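第4章　平らな面はなぜ埋まるのか

この章で学ぶこと
・水平面の「占有」という考え方
・仮置きと定位置の違い
・滞留時間の測り方
・家庭と事務所における面の配分

4.1　ある会議室の話

文具卸のフンデッティ社には、かつて立派な会議机があった。六人が向かい合って座れる大きさで、購入を決めたのは総務のメブラト・アイェレである。稟議書には「社内の対話を促進するため」と書かれていた。対話は最初の二週間ほど促進された。三週目に誰かが見本帳を一冊置き、四週目には見本帳の上にカタログが載り、半年後には会議のたびに全員が立って話すようになった。会議時間は短くなったので、メブラトは翌年の報告書にこれを机の効果として記載している。

読者はこの話を笑うかもしれない。笑う前に、いまこの教科書を広げている机の、本の周囲二十センチを見てほしい。筆者も同じことをしてみたが、結果については本章の主題ではないので省略する。

収納論の入門書の多くは、棚、引き出し、箱といった「しまう場所」から説き起こす。本書も第3章まではその慣習に従ってきた。ところが実際に物が集まるのは、しまう場所として設計されていない面である。食卓、窓台、階段の二段目、洗濯機のふた。これらは収納家具の売り場には並ばないが、収納量では本職の棚にしばしば勝っている。本章ではこのような面を「無任所の水平面」と呼び、その性質を順に見ていく。

4.2　三つの用語

占有　面の上に物が置かれ、その部分が別の用途に使えなくなっている状態をいう。置いた本人が占有と認めるかどうかは問わない。たいていは認めない。

仮置き　あとで移動させる意思をもって物を置くこと。意思の有無は外から観察できないため、学問上は扱いにくい概念である。キロス・アセファは講義録のなかで「仮置きとは、置いた者だけに見える札のついた定位置である」と述べた。彼の研究室を訪れた学生によれば、札は本人にも見えていなかったようである。

滞留時間　物が置かれてから動かされるまでの時間。掃除の際に持ち上げて同じ場所に戻した場合は、動かしたうちに入れない。この規則を演習で説明すると、必ず異議が出る。

4.3　面の性格を決めるもの

同じ広さの面でも、埋まりやすさには差がある。まず高さが効く。腰から胸のあいだにある面は、かがまずに物を手放せるので占有が早い。床はそれより遅いが、一度始まると回復に時間がかかる。次に動線との距離がある。玄関から最初に出会う水平面には、郵便物と鍵がほぼ確実に着地する。そこが靴箱の上であろうとピアノの上であろうと、郵便物は気にしない。

見落とされがちなのが角である。机の中央に置かれた物は邪魔だと感じられ、比較的早く動かされる。角に置かれた物は誰の視線も妨げず、静かに年を越す。

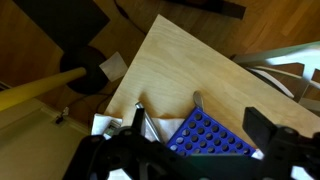
4.4　アスタル集合住宅の調査

無任所の水平面を数量的に扱った例として、ヒウォト・ウォルデギオルギスによる調査を紹介する。対象はアスタル地区の集合住宅に住む109世帯で、各世帯の食卓に置かれた物を一か月にわたって記録した。食事のための物は数えない。塩は食事のための物だが、塩の入っていない塩入れは数える、という注記が報告書にある。

記録された物は延べ545点にのぼった。一世帯あたり五点という平均値は穏当に見えるが、ウォルデギオルギスの関心は数よりも滞留時間のほうにあった。食卓に90分以上とどまった物は、その日のうちには動かされない傾向が強かったのである。彼女はこれを「夕食の関門」と名づけた。夕食の支度で押しのけられた物は、押しのけられた先で新しい生活を始める。

この調査には批判もある。ベレケト・ハブテは、記録用紙そのものが食卓に置かれていた点を問題にした。用紙を含めるべきか否かの論争は十月の研究会でも決着せず、研究会の配布資料はしばらく会場の受付台に積まれていたという。

4.5　面を空けておく技術

空いた面を保つ方法は、大きく二つに分かれる。

一つは、面をなくすことである。奥行きの浅い棚板、傾いた天板、丸みのある手すりなどがこれにあたる。ジルム社の郵便受け台は天板を手前に傾けてあり、発売当時は「物を置けない台」として話題になった。同社の相談窓口には、滑り止めシートの取り付け方を尋ねる電話が相次いだ。

もう一つは、面に役目を与えることである。レンチョ工房の食堂では、昼休みの終わりに当番が長机を拭く。拭くためには空でなければならず、残っている物は当番が箱に集める。箱の中身は翌日まで返却されない。当番を長く務めたキドゥス・イルマの記録では、制度の開始後、忘れ物は目に見えて減った。一方で箱のふたの上に物が置かれるようになり、この件は第6章で改めて取り上げる。

どちらの方法を選ぶにせよ、面の持ち主が誰であるかを先に決めておく必要がある。共有の机が個人の机より早く埋まる理由については、次節で所有の問題とあわせて検討する。その前に、次の作業を済ませておくこと。

作業4-1　自宅または職場の水平面を一つ選び、朝と夜の二回、置かれている物を書き出す。期間は七日とする。書き出した紙の置き場所は、各自で判断すること。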